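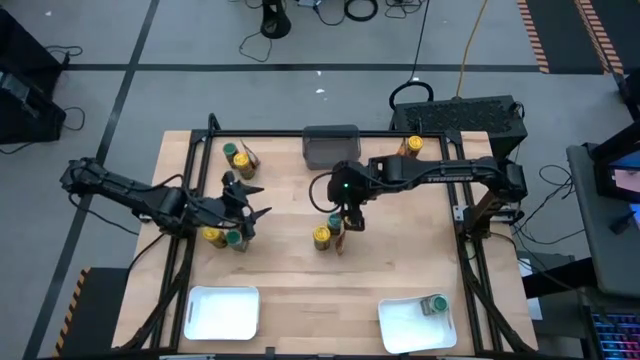 Othmane Ait Brahim wrote to me in April that sorting jars by the color of the lid is a childish system, and that any adult can read a label. He may be right about the adults he lives with. In my kitchen in Dendham people do not read labels, they take the jar that is nearest, and then we have the wrong coffee.

I would like to defend the colored lid, and after it the bin, because I think the two belong together. My own rule is simple. Yellow lid is coffee, green lid is tea and the other leaves. Small packets stand beside the jar they will be used with, until they are opened, and then they go in the drawer. I did not invent this. My aunt kept such a shelf from 1983, in a house with bad light, and she could find anything on it at six in the morning without her glasses.

Labels have a problem which their friends do not admit. They turn around. You put the jar back with the text to the wall, and from then on you own an anonymous dark jar. A lid can be seen from the front, from the back and, what matters most in a deep cupboard, from above. I had once a full set of printed labels from a firm called Raseteck, 40 pieces on a sheet, very nice letters. I used four of them. The rest is still in the drawer with the opened packets.

Now the bin. A jar alone on a shelf is always in front of another jar. If the jars of one kind stand together in a bin, you pull out the bin and you have the whole family in your hand. I prefer a bin you can see through a little, even if the contents are blurred. It is enough to know that something stands there. And I prefer that it is not full. Two canisters on one side and nothing on the other half looks to many people like waste, but that free half is where the new one goes when you come back from the store with your hands occupied.

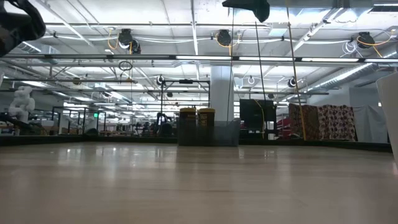
What the critics say

Mared Pumphrey, with whom I disagree about most things in the kitchen, has a better argument than Othmane. She says that bins multiply. First you buy one for the coffee, then one for the tea, then a tray for what did not fit in either, and one day the cupboard contains more plastic than food. I must admit this happened to me. The shop in Naylor sold trays in packs, I bought a pack, and for weeks I walked through the house looking for things to put in them.

Her own method is the open shelf, everything in one row, and she moves along the row with her finger. It works for her -- she lives alone and buys little. With four people it would not survive the first breakfast.

So I keep one condition. A container must hold one kind of thing, and it must earn its place by being used each week. Green lids in the tray, yellow lids in the bin, and an empty tray may wait on the table for a short time only. If it still has no work after a month, it goes to the neighbor.

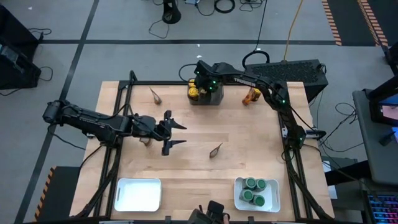 Yellow lids in the gray container, green lids in the tray.

I do not ask that everybody copies the colors. Choose red and blue if you like. Plirnell, where I buy my tea, has changed the lids of its cans two times and I was angry both times, so it is wiser to buy empty jars and fill them yourself. Mine hold 300 grams each. What I ask is that you try it in one cupboard before you call it childish, and that you tell the others in the house which color is which, in the evening, when they are still listening. Othmane has promised to try with his spices. He has not yet bought the lids.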